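Ticket 2224: wrist camera detection picks wrong edge on toaster, approach pose jumps
November 2019
Opened by Heiðrún Kárason, Relosham cell

Since the update of the perception node, the approach pose above the toaster is not stable. The planner receives a slot pose, starts to move, and then the pose jumps sideways by 25 mm or more and the motion is aborted with error 104 (goal changed during execution). It happens in most runs, but not in all of them. With the old version of the node I could not reproduce it.

What I tried until now:
- Calibrated the wrist camera again. The residual is fine, no change in behaviour.
- Lowered the arm speed to 10 per cent. The jump still comes, only later.
- Replayed the same log on the Trerham machine. Same jump at the same time stamp, therefore I do not suspect the network.
- Switched off the depth filter. Worse.

I looked at the debug overlay in the moments before the abort. The slot detector searches for two long parallel lines and takes the pair with the highest score. When the pose is good, the pair is on the chrome rims. When it jumps, one of the two lines is on the casing, where the film has a crease with strong glare.
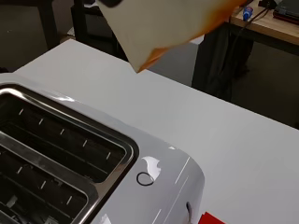 Wrist camera, bag in gripper, toaster at lower left. Film on the casing is wrinkled and gives white patches.

Comment by Maritza Escobar:
Thank you for the clear report. I think there are two problems together. First, the new node does not apply the mask for the held object any more, so the lower edge of the paper bag is also a candidate line. Please check if "mask_held_object" is in your launch file, the default was changed to false. Second, the glare. In the old version we had a limit for saturated pixels, and I removed it in May for the Van Beek trays. I did not think of shiny kitchen objects, sorry.

Comment by Heiðrún Kárason:
The parameter was missing. With the mask set to true the jumps are less frequent, but they are not gone. The ones which remain are all on the film.

Comment by Maritza Escobar:
Then please try the branch "gullero-glare". It brings the limit back as a parameter, and the tracker must see a new pair in five images before it may replace the old one.

Comment by Heiðrún Kárason:
Branch is installed. I ran the saved logs first and the pose stays on the rims in all of them. Tests on the arm are still to do. Please keep the ticket open.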